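Crafts & Makers | 4 min read
Print this article | E-mail to a friend

The man who repairs accordions in Uvcombe

Nov 6, 2024

When I arrive at the workshop of Cletus Ferreira, he asks me to wait until he has finished a note. He presses the same key again and again, with his head bent to one side, and then he scratches a very small steel reed with a file. After this he presses the key once more and smiles. "Now we can talk," he says.

Ferreira has repaired accordions in Uvcombe for 37 years. He learned the work in Irkthorpe, from an old tuner called Montoya, who paid him almost nothing in the beginning and did not permit him to touch a reed for the whole first winter. "I swept and I made glue," he says. "I was angry about it. But I heard him tuning all day, and in spring I could already hear what was false and what was good."

I ask him what is the most usual problem. He answers that it is the wax. The reeds are fixed with a mixture of beeswax and resin, and after 30 years, or earlier if the instrument was left in a hot car, the wax becomes dry and breaks. Then the reed plates begin to move, and the player hears a buzzing. "People think that the accordion is dead. They bring it to me like they bring a sick dog to the vet."

A large piano accordion can have more than 400 reeds, and a complete tuning takes him weeks. He does not like to work quickly. In September a customer came with a Flarneo, a model which was sold in many village music shops, and wanted it ready for a wedding. Ferreira refused. "I told him, you can have it for this wedding and it will be bad, or you can have it for the next wedding." The customer left it with him, and borrowed another one.

Money is a subject he speaks about openly. A good restoration can cost 3000 pounds, and for many instruments this is more than their price at a sale. He always says so before he begins. Some people take their accordion home again, but most of them stay. It was their father's, or their aunt played it in the kitchen.

The leather for the valves, he tells me, is harder to find than before, and he buys it in big quantity when he can. The small parts are a different difficulty. Springs, pins and felts look all similar and are never similar, and every factory had its own measure.

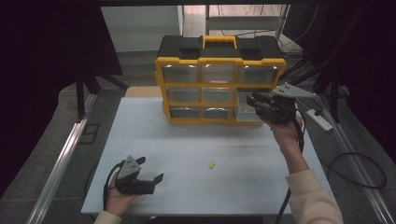
According to Adaeze, it is the waiting that customers find most difficult, and the telephone rings with the same question every morning. She would like him to take fewer instruments in winter, and she has told him this many times — without result.

Ferreira laughs when I repeat it to him. He has a notebook with the repairs of this year, and the last one carries the number 262, although he admits that some are only a strap or a stuck key.

Will somebody continue after him? He is silent for a moment. Two young people have asked to learn, and one of them has a very good ear, he says, but no patience yet. "The patience can come. With me it came late, and Montoya did not live to see it."

Before I go he plays me a waltz on the instrument from the morning. In the middle he stops, because one note does not please him, and he takes the file again.

Filed under: Music, Local Trades, People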